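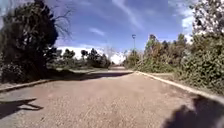

The long path, looking towards the far end.

August, ten past nine in the evening

Walked again. That makes 4 times since I started keeping this up, if a person can be said to keep up something they do in a sulk. The app on my phone says I should be doing it every day and has a little flame it puts out when I don't. I have been without a flame for most of the month and feel no colder.

I should write down how this began or I'll forget and tell it wrongly later. Sheehan, who are our health scheme at work now that the old one has been dropped, sent round a leaflet saying that each of us would be given a walking goal. Walk enough and you get points, and the points come off something, though I've read the leaflet through and can't find what. The goal is the usual one with all the noughts. I asked at the briefing where the number came from and was told it was 'well established'. I said established by whom. There was a slide after that with a picture of a heart on it.

I'm not against walking. I walked to school and I walked to my first job, and I'd have gone on walking to work if they hadn't moved the office out to Dekby, where the last stretch has no pavement and the lorries come past your elbow. What I object to is being told that walking was discovered recently. My grandmother walked to the market and back with a bag in each hand and all she got off was her shoes.

Anyway, the path. I've been going there because it's flat and there's somewhere to leave the car, and yes, I do see that driving to a walk is daft. From one end it looks as if it goes on for ever. It doesn't, it just takes its time. The surface is hard on thin soles and I had thin soles on, having decided that proper walking shoes were a racket. I may have to look at that again. My left heel has views.

Now the experiment, which is the real reason I wanted to get this on paper tonight. I don't trust the counter. I never have, not since it gave me 251 steps for an afternoon I'd spent in the dentist's chair and the dentist's waiting room, with one trip to the car park. So I counted for myself. I picked a stretch with a clear start and finish, put the phone in my right pocket, and counted every step out loud under my breath, which makes you look unwell. I got 378. The phone had a different figure, and when I stood still to write mine down it went up by another few while I was looking at it. Writing on the back of a receipt is apparently exercise.

I did it again on the way back with the phone in my hand and it came out different again. I lost my own place once, at a bend, so I can't claim to be a perfect instrument either. But I don't send anyone a leaflet on the strength of it.
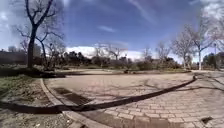
And then there's the question of what the points are for, supposing I ever get any. The woman on the Sheehan helpline was very pleasant and said that once I reached 2,000 points I would 'unlock a reward tier'. I asked what was in it. She said it varied. I asked her to name one thing it had ever been, and she went away for a while with the music on and came back with a voucher for Loledar, who sell protein drinks. So as far as I can make out I walk until I'm worn out and at the end of it somebody lets me buy a drink for slightly less than it costs.

I've put it to them in writing. I expect a reply with a heart on it.

The other thing that annoys me is that everyone at work has started talking about it. It used to be possible to eat a sandwich. Now they go out in a clump at lunchtime and come back pink and read each other their totals. One of them straps the thing to his ankle and swears it counts better there. Another shakes hers during meetings. I pointed out that this rather spoiled the science and was told I was being negative. I think I was being arithmetical, but I let it go, there being cake.

What I will admit, and only in here, is that I slept well after the last walk and I slept well after the one before it. That proves nothing. I'd also had the window open both nights and given up cheese after eight. If I were Sheehan I'd have it on a slide by now. I would need to walk and not open the window, and then open the window and not walk, and eat cheese throughout, and I haven't the patience. Still, I'm noting it down so that I can't say later that I didn't notice.

I've also found that I think better when I'm not counting. On the second half today I stopped bothering and got the whole business of the Onavness trip sorted out in my head, which train, which bag, whether to tell my sister I'm going or simply turn up. (Tell her. She'll have the spare bed covered in ironing otherwise.) I got more done in that half hour than I've managed at the kitchen table all week, with no flame or points for any of it.
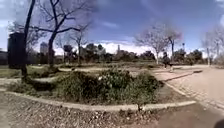 The Onavness ticket has gone up, by the way, and the cheap one is only cheap if you go at an hour when no sane person wants to arrive anywhere. They call it the Saver. I looked at it from every side and the only saving I could find was theirs. I'll pay the proper fare and take my own sandwiches, and that should see off the difference.

Things to do. Ring about the gutter. Find the other shoes, the brown ones with the thick soles, which I think are in the cupboard under the stairs behind the heater I said I'd mend. Ask for the Sheehan goal in writing with a reference to whatever study it came out of. I did look for myself last night and found one page quoting another page, and that one quoting a third, and the third was selling watches.

I might go again tomorrow if it stays dry. I'd like to try the same stretch with the phone left in the car and see what it gives me for that. If it's more than nothing I'm printing it out and pinning it up by the kettle.

Heel still sore. Plaster on it. Window open, no cheese.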